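Week 4 – Reading a play before you see it

A few of you asked what I mean by "read it like a stage manager", so I've typed up what I said on the day, plus a bit I ran out of time for.

Go through the script once for pleasure. Then go back with a pencil and mark every entrance, every exit and every object somebody has to touch. I do this with every play I review, and I still get caught out! In the Trandel script we're using, a letter gets handed over in scene two and it never leaves the stage after that. You won't notice on a first read, but an audience will be watching it all night.

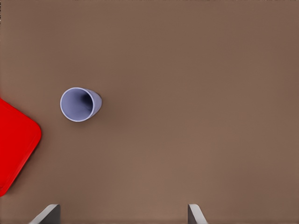

Next, the silences. Underline each pause and write beside it who has the power at that moment. If you can't decide, put a question mark and leave it – the actors might settle it for you when we go to the Lundunik.

While I'm on that, it's a 200 seat theatre and the stage is very close to the front row, so small gestures carry. The Mernstead holds 1,000 and the same scene would need playing quite differently. Think about which lines would suffer.

For next week, please write me a review of one scene only, in your favourite colour of ink if you like, but double spaced. No plot summary past the first paragraph (I mean it this time). Bring two copies so we can swap.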